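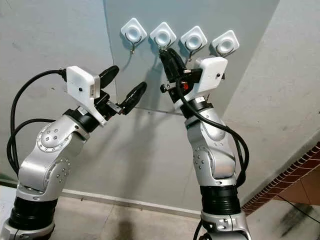 Zurton通讯 2024年5月20日

手把手教机械臂：从一串钥匙开始

各位读者好，这一期的“工作间来信”轮到我写。上一期结尾我答应过大家，要讲讲我们在Flikville那边做的居家小任务，结果一拖就拖到了现在，好几位老读者写信来催，我一封一封都看了，心里又高兴又有点过意不去。那就从最近天天在做的一件事讲起吧：教一对机械臂跟钥匙和挂钩打交道。

做法说起来很朴素，就是人来遥控，机械臂跟着动。操作的人坐在一旁，两只手各握一只小号的主手，手腕怎么转，那边的银色手臂就怎么转；手指捏紧，夹爪就合上。每做完一遍，关节角度、夹爪开合和摄像头画面就一起存下来，算作一条示范。攒够了示范再拿去训练，让它自己学着从画面里判断下一步该往哪儿伸。我们这次给这个任务定的目标是164条，到我写这封信的时候，通过检查的有57条。听着不多是不是？可要是您亲手做过一遍，就知道这57条里头装着多少耐心了。

任务本身，您家里门口八成每天都在上演：进门，随手把钥匙一放，过一会儿想起来，再拿去挂好。人做这件事基本不动脑子，一边打电话一边就做完了。换成遥控机械臂来做，每个平时不经过脑子的小动作都得重新想一遍。钥匙是从哪一头捏起来的？圈口朝着哪边？钩子的尖儿在圈的里面还是外面？我头一回上手的时候，光是想把钥匙圈对准钩子，就在半空里比划了好久，手心全是汗，旁边的Nasrin Zamani捧着杯子看我，忍了半天才没笑出声来。

先说拿钥匙。钥匙是扁的，平躺在桌面上，夹爪要下得够低，指尖才能伸到它两边去；可再低一点点，就顶着桌子了。桌面一受力，整只手臂会微微一颤，操作的人手上未必感觉得到，回头看数据，曲线上就有一个小疙瘩。Nasrin的办法是先在钥匙旁边停一停，让指尖悬在离桌面很近的地方，看清楚了再横着靠过去。我起初嫌这一停太耽误工夫，后来把两种做法的录像放在一起看，才服了气：停过的那些，接下来的动作又稳又短；一口气冲下去的，后面总要补上三四个小修正，拖拖拉拉，反而更慢。

至于捏哪里，我们组里还真争过一阵子。Dong-geon So主张捏钥匙柄，说那里平整，好夹；Nasrin觉得应该捏圈，圈细是细，可是钥匙会自己垂下来，方向比较听话。两边都有道理，我夹在中间左右为难（写通讯的人大概都有这个毛病，听谁说话都觉得对）。最后定下来捏圈的边缘，把圈的另一半空出来，留给钩子。如果圈正好被钥匙压住了，就先用指尖轻轻拨一下，拨的这个动作也照样录进去，不剪掉。
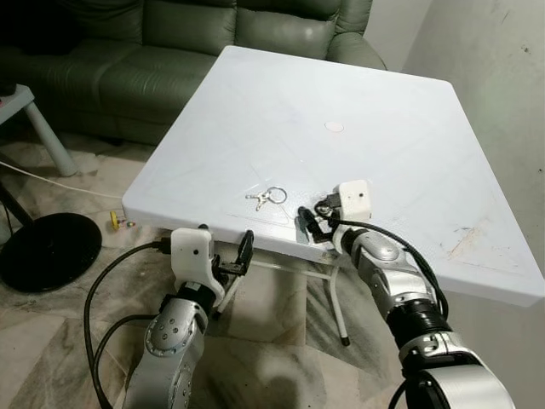 桌上的两把钥匙和钥匙圈，右侧夹爪停在不远处。

再说挂钩。墙板上贴了一排四个白色的粘贴式挂钩，底座是圆角的方块，斜着贴成菱形的样子，下面垂着细细的深色金属钩。这种钩子对人很友好，对摄像头就不太客气了，又细又暗，手臂一抬起来，夹爪的外壳很容易把它挡住一截。操作的人如果仗着自己坐的位置好，探头看一眼再动手，这一遍就算挂得漂漂亮亮，对机械臂来说也像是猜出来的，因为它的摄像头根本没看到您看到的东西。所以我们现在有一条规矩，遥控的时候只看屏幕，不许探头。说实在的，这条规矩我犯得最多，Dong-geon后来干脆把我的椅子转了个方向，让我背对着墙板坐。

钩子那一段我们是单独拆出来练的：空着夹爪伸过去，到钩子跟前合拢，轻轻夹住，再松开退回来。这么练有两个用处。一是让操作的人熟悉深度，屏幕上看着“差不多到了”，实际差一指宽是常有的事；二是这种靠近和后退的片段本身也能用来训练，机械臂学会了怎么稳稳当当地到达一个钩子，后面再加上手里的东西，就不至于从零开始。夹的时候要轻，底座毕竟是粘上去的，要是夹住了还往外拽，迟早有一天连钩子带底座一起请下来。

左右手怎么分工，也有读者来信问过。我们的习惯是一只手做事的时候，另一只手张开夹爪，安安静静等在外侧，别乱晃。您可能觉得等着的手还用教吗？还真用。早先在Wastgate录的一批数据里，操作的人注意力都放在右手上，左手无意识地跟着一起使劲，结果训练出来的模型每次右手一往前伸，左手也跟着一抖一抖的，像个着急帮忙又插不上手的小朋友。那批数据我们后来挑拣了很久，能留下来的实在有限，想起来还是有些心疼。

说到挑拣，这活儿现在主要是Golnar Najafi在做。她看录像有个顺序：先看结尾，再看开头，中间最后看。结尾看钥匙和夹爪停在哪儿，开头看手臂有没有从约定的起始姿势出发，两头都没问题，才值得花时间去看中间。中间有小失误不要紧，比如第一下没捏住，退一点再来，这种“做错了又救回来”的示范她特别爱留，还会专门打上标记。真正要丢掉的，是犹豫太久的：手臂停在半空，操作的人在想心事，画面好长时间没有变化。这样的录像教会机械臂的就只有发呆了。

如果您那边也打算试着录这类任务，我把我们走过的弯路随手记几条在这里，不成体系，您挑有用的看。

每录几遍就把钥匙换个位置、换个方向，别老放在同一个角落。也不必次次都摆得很整齐，随手一丢的样子最像真的家里。

线缆要多看一眼。从夹爪外壳后面绕出来的那根黑线，手臂大幅度转动的时候会跟着甩，录之前先空着手把几个极限姿势走一遍，看看会不会勾到手臂的关节。

一个人连着录，别太久。我自己的经验是，到后来手上的动作会越来越潦草，自己还浑然不觉，等到看录像才脸红。大家轮着来，喝口水，聊两句天，回来再录，质量明显好一截。

失败的那几遍别急着删，先放进另一个文件夹。Golnar二月里就从这样一个文件夹里翻出过好些很不错的补救动作，要是当时手快删掉了，现在可就没处找去了。

接下来的安排也顺便报告一下。这个任务录满以后，我们想把拿钥匙和上挂钩这两段连起来，让模型从头到尾自己走一遍，到时候成不成，我都会老老实实写在通讯里。再往后是把几个居家小任务的数据合在一起，长远的目标是凑到2,000条，Bustos那边的同事也答应分担一部分，他们对收拾餐具很有兴趣，我听了举双手赞成，毕竟我家里最缺的就是这个帮手！

最后谢谢上个月来信的读者们，尤其是那位把自家鞋柜上方的挂钩画成草图寄来的朋友，图我们收到了，贴在了录像电脑旁边。关于主手的手柄该用多大的尺寸、手小的人怎么握才不累，来信里问得很多，下一期由Nasrin来回答，她的手在我们组里最小，意见也最多。还有别的想问的，照旧回复这封邮件就行，我看到了一定回，只是有时候会回得长一点，请您多担待。

Zohreh Nouri
写于Flikville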